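Where Does the Hallway Go? A Report on Shared Space in Small Flats
Eliseo Tovar, Housing and Everyday Life module

Introduction

When I moved into my flat on Curau Street in April, the first thing my mother asked was where we were all going to put our shoes. I laughed at the time, but her question stayed with me, and it ended up becoming this whole project. I wanted to find out how people who share small flats use the bits of floor that don't belong to any one room: the hallway, the space behind a door, the strip between the kitchen and the sofa.

How I went about it

I visited 6 households in the Taşdemir building, mostly on a Sunday, when people were at home and kind enough to put the kettle on (I drank a great deal of tea for this report). Each household kept a diary for 3 weeks, noting every time somebody had to move something or wait for someone else to get past. Together they wrote down 2928 entries, far more than I had bargained for, and typing them up took most of my reading week. 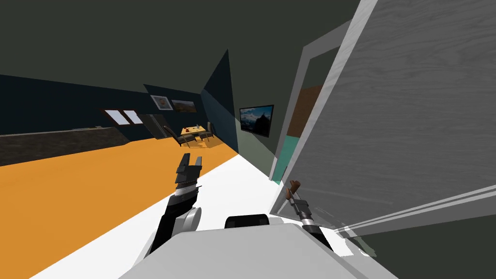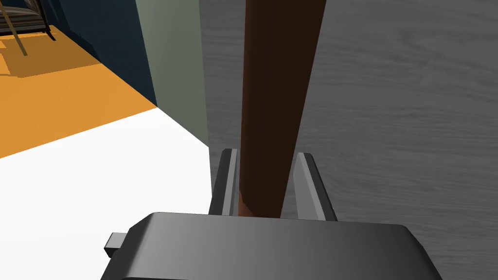 Figure 1. Two simulated views from one place: the apartment interior with an open door (first), and a long brown wooden pole (second).

What the diaries showed

Doors came up again and again. Of all the entries, 67 per cent mentioned a door that was open when somebody wanted it shut, or the other way round. One couple had taken their kitchen door off altogether and kept it under the bed, and they were very cheerful about it. Bicycles were the next great trouble, followed by drying racks, which seem to wander about a flat all winter long.

I had expected quarrels, but most of the diaries were good-humoured. People learn each other's timetables and step aside almost without thinking, and several told me they only noticed they were doing it once they had to write it down.

Things I would do differently

I would give out smaller notebooks, and I would ask about guests, who hardly appear in my results at all. My thanks to everyone in the building for their patience, and to my mother for the shoes.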